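Nosska manipulation group, minutes, December

Start 10.05
Present: Kerstin Frerichs (chair), Ashwin Arumugam, Wanpen Onsri, Hartmut Voß
Apologies: Birgit Mühlbauer (sent notes by email, read out under 3)
Minutes: Ashwin

1. Last minutes
Accepted. One fix, the Taltley loan form was signed by Hartmut, not Kerstin. Old action on cable strain relief still open, carried over.

2. Hanging objects, where we are
Wanpen gave the update. Collection for the utensil set finished, 100 demos in, all with the handheld grippers, two-handed. 5 thrown out before labelling (tracking dropped out partway). They've been redone so the count stands.
Policy trained on the full lot, then tested 30 trials on the arm, utensil order shuffled between trials. Results sheet is on the shared drive, tab 2. Kerstin asked that people read the sheet before quoting the success rate anywhere, because the partial grasps are scored separately and it's easy to grab the wrong column.
Main finding so far: lifting off the hook is the weak bit. Reaching is fine, closing on the handle is fine. Then it pulls sideways before it has cleared the hook and the whole stand tips or turns.
Hartmut: same thing we saw with the mugs. Wanpen: similar but worse, the mugs didn't swing.
Discussion of whether it's the policy or the demos. Ashwin watched a batch of demos at half speed, people do a small up-and-wiggle that is over very fast. Could be getting smoothed out in the resampling. Wanpen not convinced, thinks the wrist view just loses the hook once the fingers close.
Agreed to test both, resampling first as it's cheap.

3. Second hand
Birgit's notes: wants to know what the left hand is meant to be doing. In some demos it holds the base, in some it hovers and does nothing, and the model has learned to hover.
Kerstin agrees this is a protocol problem. The instruction sheet says "support as needed" which everyone reads differently. Hartmut wants it fixed, left gripper on the base before the right one touches anything. Wanpen worried we lose variety. Long back and forth, not all noted sorry.
Decision: new sheet, left gripper steadies the base in every demo. Old demos kept and tagged, not deleted. Compare old only against old plus new.
Birgit also asks that we stop calling it "bimanual" in the draft untill the left hand does some work. Agreed, wording parked for now.

4. Shiny metal
Depth is bad on the polished bowl at the bottom of the stand. Holes in the map, sometimes a false surface well below the board. Ashwin tried the Harms filter, fills the holes but rounds off the thin centre pole so no good for us as is.
Options talked about: matte spray on the bowl, change the lighting, or drop depth and go colour only. Kerstin against spray, a kitchen isn't going to be sprayed. Colour only run to be started, same seeds.
Wooden handles are no trouble in either version.

5. Protocol sheet, set-up text
Wanpen read out the draft, changes made in the meeting. Version as agreed:
- Board in the middle of the table, on its wooden base. Stand goes on the board.
- Utensils on the ring, ends hanging down toward the bowl. Shuffle the order between demos.
- Both grippers start open and clear of the stand. Left goes to the base, right goes to a handle.
- Lift straight up till clear of the hook, then out. No sideways pull.
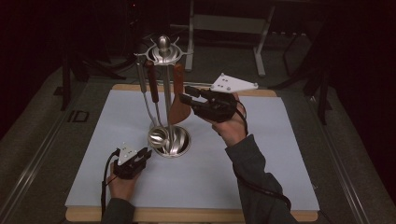

6. Hundeo request
They want to reuse the demos for their tool hanging benchmark. Kerstin fine in principle. Hartmut wants the tags from item 3 done first or they'll train on the hovering too. No objection. Kerstin to reply.

7. AOB
Cables catching on sleeves again. Wanpen suggests clipping at the elbow aswell as the wrist. Try it.
Hartmut needs the arm free for recalibration, will put it in the booking sheet.

Actions
Ashwin: rerun resampling at the higher rate, start colour only run
Wanpen: final protocol sheet out to everyone, elbow clips
Hartmut: tag old demos by what left hand does, recalibration
Kerstin: reply to Hundeo
Birgit: check the bimanual wording in draft (Kerstin to tell her)
Carried over: strain relief, Hartmut

Closed 11.20. Next one in the small room, Kerstin to send time.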